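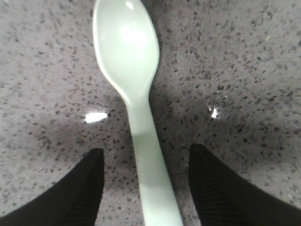
Figure 4. Wrist camera view of the spoon task, with the gripper open on either side of the handle.

4.2 Grasping flat utensils

The Soreteck kit is sold as a complete package for small kitchens and teaching labs: a two-finger gripper, a wrist camera, a mounting plate and a licence for the Viltent control software. The supplier's guide says that it can be used on household objects without further training. We tested this claim on 27 objects, of which the plastic spoon was among the thinnest.

Thin objects are awkward for this kind of gripper. The fingers have to come down close to the worktop on both sides of the handle, and a small error in height means that they either close above the object or press into the surface. Viltent estimates the height from the wrist view alone. In Figure 4 the spoon is pale green and glossy, and the speckled grey worktop shows two patches of glare level with the handle. Highlights of this sort were a concern from the start, as the software looks for edges and can take a bright patch for part of the object.

We ran 200 attempts with the spoon, split equally between the default settings and the Rey profile, a paid add-on which lowers the exposure and slows the final approach. The arm, the worktop and the room lights were the same for both. An attempt was counted as a success if the spoon was lifted clear of the surface and held until the arm reached its rest position. The results are given with those for the other utensils in the next section.

Setting up was simpler than we expected. The plate fitted our arm without an adaptor and calibration needed a single printed sheet. The manual was less helpful — error 702, which stops the arm when the two fingers report different positions, is listed without any advice on how to clear it. We restarted the controller each time. The Zirkunano gripper used for comparison in Section 5 reports the same fault in plain words and lets the user carry on from the last safe position.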